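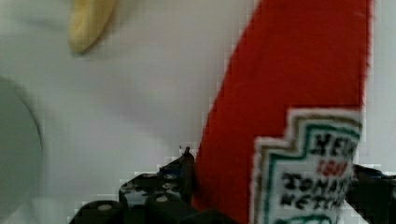
Slide 1: red bottle, white surface, and the question of where it lives in your house

Speaker notes — "Where Does the Ketchup Go? Running a Kitchen on Other People's Habits"
Slot is 40 minutes including questions. Start with the lights up.

OPENING

Leave the first slide up and let people settle. Then ask: fridge or cupboard? Hands up for fridge. Hands up for cupboard. Let them argue! Give it a full minute, it warms the room better than anything I could say.

Then: I have cooked in shared kitchens for most of my adult life, and I have heard that argument in every one of them. Both sides are completely sure. Both sides learned it before they were seven. And when you share a kitchen with strangers, you are sharing it with all of their childhoods at once, which I think is wonderful and also the source of every bad evening I had in my first year at Senden.

SLIDE 2: SENDEN, THE FIRST KITCHEN

Quick background for people who weren't at the spring meeting. Senden is a shared house with one big kitchen on the ground floor. Two stoves, one sink (I know), a long table by the window. When I moved in, the shelves were divided by person. Your name on the shelf, your food on the shelf.

Tell the mustard story here. Five open jars of the same mustard, all of them nearly finished, and I went out and bought a sixth. Pause for the laugh. If there's no laugh, move on quickly.

The point to land: dividing by person felt fair, but it meant we each ran a tiny separate kitchen inside the big one. Cooking for the whole house meant asking for things all afternoon.

SLIDE 3: SORTING BY MEAL

Gwenllian Hughes suggested the change. She had come from the house at Stasilberg, where they sort everything by when you eat it. Breakfast shelf, sandwich shelf, supper shelf, baking shelf. I thought it was a terrible idea and said so, at length — please admit this on stage, it helps.

We tried it in March. What I loved right away was how fast mornings got. You come down half asleep, you go to one shelf, and the oats and the honey and the jam are all standing there together. You don't have to remember whose anything is.

What went wrong: things that belong to more than one meal. Eggs. Butter. Hot sauce. We had a real disagreement about peanut butter and I'm still on the losing side of it.

Read Gwenllian's note out loud, it's short:
"If two people look for it in two places, buy two small ones."
We did, and it cost us very little. Small jars get used up while they're still good.

SLIDE 4: THE TABLE BASKET

My favorite part of the talk, so slow down.

Some things don't belong on a shelf at all. They belong with the people eating. At Senden we keep salt, pepper, vinegar, napkins and the bottle opener in one basket, and the basket goes to the table before the food does. Whoever is not cooking carries it. Kids can carry it. Guests can carry it, and guests love being given a job!

Mention that Dilwyn Wynne does this at Voyle with an old baking tray. Works just as well, and the tray is easier to wipe down.

Ask the room: what would be in your basket? Take three or four answers. Write them on the flip chart if there is one. In Gaditz somebody shouted "a deck of cards" and now we have a deck of cards in ours.

SLIDE 5: LABELS

Keep this brief, people get sleepy.

Label the shelf, not the jar. Big letters, plain words. "Supper" beats "dry goods and accompaniments," which is a label I really did write once. Masking tape is fine. You will move the shelves around at least once in the first month, so don't buy anything fancy yet.

Put the date you opened it on anything that goes in the fridge. A marker on a string by the fridge door. Ours has been stolen and returned more times than I can follow.

SLIDE 6: WHAT TO TRY THIS WEEK

Ask them to pick one. One is plenty.
Pull every duplicate out onto the counter and just look at them.
Make a breakfast shelf and leave the rest alone.
Start a basket. Use whatever you already have.

Tell them to give it two weeks before they judge it. I complained for nine days and then one morning I noticed I'd stopped.

QUESTIONS

Ones that usually come up:

Allergies. Take this seriously and don't rush. A separate shelf, up high, with its own knife and its own cutting board. At Stasilberg that shelf was set up before any of the others, and I'd do it in that order.

Who pays for the shared things? We have a jar for money and a list on the door. Voyle does a monthly amount. Dilwyn is happy to talk about theirs, point people to him at the break.

So, fridge or cupboard? Someone will ask. Read the back of the bottle together, then do the hands again and see if anyone has switched sides.

Handouts are by the door, 200 copies. Remember to collect the flip chart pens.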